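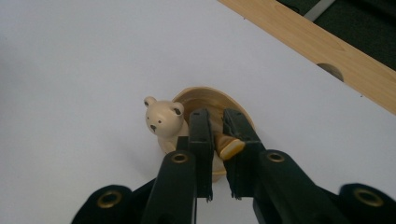 Trukholm hand-held gripper: our club's review after one semester

I help out with the robotics club at Posstead, and we've had the Trukholm since May. You hold it, you squeeze, two black fingers close. Our students use it to work out a grasp by hand before they write any code, and for that I love it!

Small stuff is where it shines. Emiliano Medina set up a cluttered pickup with a little bear figurine and a tipped wooden bowl, and going for the peg-looking piece in the bowl makes you think hard about your angle. Two fingers, not much room – the kids argued over that one for a whole meeting.

My gripe is the finger pads. Ours are fuzzy and ragged along the edges, with strands hanging down, and Trukholm only sells spares in packs of 16 (why?). The arms are also wide enough to block your view of the table, so shorter students end up leaning sideways.

Ghassan Twal still prefers the older Cletley model. I don't, but he can have it on the nights we run two tables. Four stars from me.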